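Batis 双腕卓上整理タスク向け計画・制御ソフトウェア README

概要

Batis は、二台のロボットアームを一つの作業面上で協調動作させるための計画・制御ソフトウェアである。知覚、タスク割当、軌道計画、把持制御の各モジュールで構成され、文具等の小物を容器へ収納する卓上整理タスクを主な対象とする。本書は、ソフトウェアの構成、付属する評価記録の内容および利用上の注意事項を記載する。

開発は Olska 制御ソフトウェア室が担当し、評価環境の整備は Flotberg 試験棟において実施した。

適用範囲

対象とする構成は、作業面を挟んで対向配置された二台のアームと、各アームに一基ずつ装着された平行グリッパである。単腕構成でも知覚モジュールおよび把持制御モジュールは動作するが、タスク割当モジュールは無効となる。移動台車上での使用、人と作業領域を共有する使用は適用範囲に含まない。

モジュール構成

perception
俯瞰画像から物体の輪郭、主軸方向および容器の開口面を推定する。細長い物体については、主軸方向の推定誤差が把持の成否に直接影響するため、信頼度が閾値を下回る候補は計画側へ渡さない。半透明の容器は輪郭の欠落が生じやすく、専用の推定器 tray_edge を併用する。

allocator
検出された物体を左右のアームに割り当てる。割当の費用関数は、手先からの距離、相手アームの掃引領域との重なり、および把持姿勢の到達可能性から算出する。双方が到達可能な中央領域については、先に予約したアームが占有権を持つ。

planner
割当結果に基づき、左右の軌道を同一の時間軸上で生成する。干渉が検出された場合は、優先度の低いアームを退避姿勢で待機させる。計画の打切り時間は既定で 350 ミリ秒とし、超過時は直前の安全な軌道を保持する。

grip_ctrl
グリッパの開閉および接触判定を行う。容器の縁を把持する動作と文具を把持する動作では、閉動作の速度および力の上限が異なる。設定値は機体ごとに校正すること。

評価環境

作業面は木製の天板であり、周囲を黒色のアルミフレームで囲む。左右のアームはフレームに取り付けた黒色の取付板に設置する。標準の配置では、黄橙色の鉛筆、黒色のペン、橙色の半透明トレイおよび青緑色のバスケットを天板上に置く。物体の位置と向きは試行ごとに変更し、鉛筆とペンが近接する配置も含める。 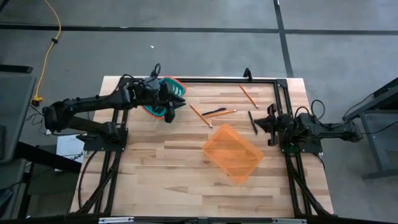 評価記録

付属の評価記録は 303 試行からなり、うち 143 試行は文具同士が近接する配置、93 試行は容器が傾いた状態で開始する配置である。両者には重複がある。各試行には、俯瞰画像、左右の関節角、グリッパ開度、割当結果および計画ログを収録した。

成否の判定は、終了時の画像に基づき二名が独立に実施した。判定が一致しなかった試行は除外せず、review 欄に双方の判定を併記している。

既知の制限

・半透明の容器を通して木目が見える場合、底面の高さを天板面と誤って推定することがある。
・黒色のペンが黒色のグリッパに近接すると、両者の輪郭が結合されることがある。この場合は退避姿勢へ移行した後に再検出を行う。
・アーム後部の配線は衝突モデルに含まれていない。可動範囲の設定に際しては、配線の余長を現場で確認すること。
・照明条件を変更した場合は、perception の閾値を再調整する必要がある。

導入手順

1. 依存パッケージを導入し、設定ファイル batis.yaml に左右アームの接続先を記入する。
2. 校正スクリプト calib_pair を実行し、左右の基準座標系と作業面座標系の変換を取得する。
3. 再生モードで評価記録を読み込み、計画結果が参照ログと一致することを確認する。
4. 実機では速度上限を下げた状態で開始し、非常停止の動作を確認した後に通常速度へ移行する。

利用条件

本ソフトウェアおよび評価記録は、研究目的に限り利用を認める。再配布を希望する場合は、事前に書面により申請すること。成果を公表する際は、ソフトウェア名および版番号を明記されたい。

管理責任者

ソフトウェア:Krystyna Gajewski
評価記録:Genowefa Kozłowski

最終更新:2026年8月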